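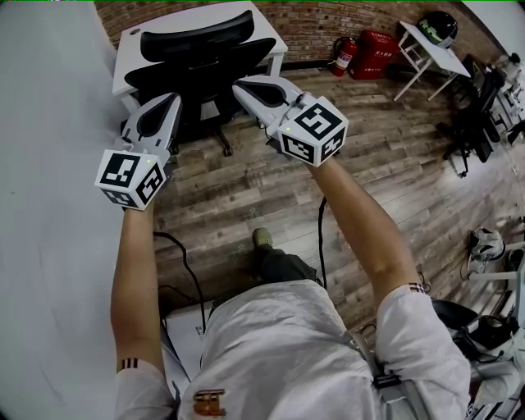 Une lectrice du wiki m'a écrit que le Drududeck était « un cours de robotique déguisé en club », et qu'il fallait le dire dès la première ligne. Va pour la première ligne, alors ! Le **Drududeck** est un atelier étudiant d'apprentissage par démonstration : on y montre des gestes à la main, avec des pinces instrumentées, et on essaie ensuite d'en tirer quelque chose qu'un bras robotisé puisse reproduire. Je m'occupe de cette fiche depuis que j'ai moi-même suivi l'atelier, donc pardonnez le ton (les autres articles du wiki sont plus sérieux, promis).

## Origine du nom

Il y a deux versions qui circulent, et je n'ai jamais réussi à trancher. Selon la première, *Drududeck* viendrait du bruit que faisait le tout premier prototype en se refermant. Selon la seconde, c'était un nom de dossier tapé n'importe comment un soir de rendu, et il est resté. La page de discussion penche pour le dossier. Moi j'aime mieux le bruit.

## Déroulement

L'atelier dure un semestre et se termine en juin par une épreuve commune. Les équipes travaillent en binôme : l'un manipule, l'autre surveille l'enregistrement et tient le cahier. On échange les rôles à chaque séance, et croyez-moi, c'est le cahier qui fatigue le plus.

Chaque binôme doit rendre 100 démonstrations valides d'une même tâche. Valide, ça veut dire que la trajectoire est complète du début à la fin, sans trou dans le suivi. Mon binôme en a enregistré 189 pour arriver au compte — on avait choisi de plier un torchon, très mauvaise idée quand on débute !

## Matériel

Les pinces se tiennent à la main, une de chaque côté. Le cube blanc monté sur chacune porte des marqueurs noirs et blancs, dont les motifs servent à retrouver la position et l'orientation de l'outil dans l'espace. Pour les tâches à deux mains, il faut que les deux pinces soient suivies en même temps, et c'est là que les débutants perdent le plus d'essais : on croise les bras, une main passe devant un cube, et la trajectoire saute.
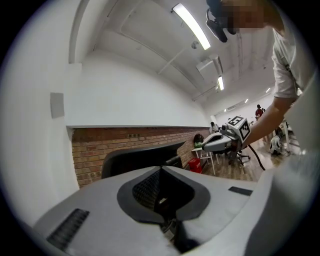 *Pince tenue à bout de bras, avec son cube à marqueurs, pendant l'atelier.*

Les câbles méritent un paragraphe à eux seuls. On apprend vite à les laisser pendre assez lâches pour ne pas tirer sur le poignet, mais pas au point de marcher dessus. Le règlement n'en dit rien du tout, c'est une chose qui se transmet d'une promotion à l'autre, un peu comme les bonnes chaises.

## L'épreuve de Dirnow

L'épreuve finale s'appelle **Dirnow**, du nom de la salle où elle s'est tenue la première fois. Les binômes y présentent leur jeu de données, puis le modèle entraîné dessus est mis à l'essai sur le bras de l'atelier. Le barème va jusqu'à 700 points, partagés entre la qualité des démonstrations, la réussite de la tâche et le rapport écrit.

Le rapport compte beaucoup plus qu'on ne l'imagine en arrivant (je l'ai appris à mes dépens, le nôtre était bâclé). On y attend surtout l'analyse des échecs : quels essais ont été écartés, pour quelle raison, et ce qu'on changerait dans la façon de montrer le geste.

La meilleure équipe reçoit la coupe Jääskeläinen, que tout le monde orthographie de travers, y compris sur le diplôme de mon année.

## Outils logiciels

Le découpage des enregistrements se fait avec **Zakel**, un petit programme écrit par d'anciens participants. Il est pratique, il est moche, et il ferme sans prévenir quand on lui donne un fichier vide. Pensez à sauvegarder ! La version 2 a ajouté l'affichage simultané des deux mains, ce qui a changé la vie des binômes travaillant à deux pinces.

## Voir aussi

- Apprentissage par imitation
- Marqueurs de référence visuels
- Téléopération

*Dernière révision de la fiche : 21 janvier 2020. La section sur le barème reste à relire.*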